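Datasets / Manipulation / Bimanual

Urnum Shelf Set – data card

Urnum is a collection of teleoperated episodes recorded at the Pletanholm site between spring and August. It contains 1,089 recorded episodes, of which 1,003 are released. The rest were dropped for missing joint data or a stalled video stream. The set was built to train policies that pick small household items from a raised surface and put them back, using two arms.

Each episode holds joint positions and gripper openings for both arms, operator commands, a text instruction and the colour streams. Everything is stamped against one clock. Instructions were written before recording and were not edited afterwards, so spelling varies.
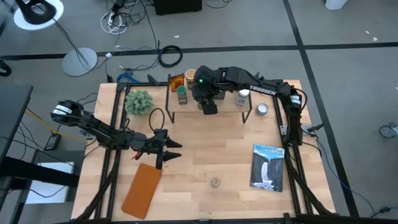
Item placement is redrawn at the start of every block of episodes. A block uses one layout sheet, and there are 57 sheets in all. Items on the sheet are either targets or distractors. Jars go on the black wire shelf at the back of the table, with different lid colours and sizes so that an instruction such as "pick up the jar with the green lid" has one answer. Flat items, such as the orange-brown cloth and the Yellowstone postcard, lie nearer the front and are mostly distractors. Clear and shiny items are kept in on purpose – depth estimates on them are poor and should not be trusted.

Splits: 47 episodes are held out for testing. They use layout sheets that do not appear in training. Please do not tune on them.

Known limits
- One table and one room. Expect a drop in success elsewhere.
- Operators favoured the right arm for shelf picks. Left-arm shelf picks are rare.
- Failed grasps are kept if the operator recovered within the same episode. Filter on the "retry" flag to remove them.
- Lighting was not controlled.

Loading: use the Dubey reader, which returns one episode at a time. The older Civedholm format is still accepted but drops the operator commands.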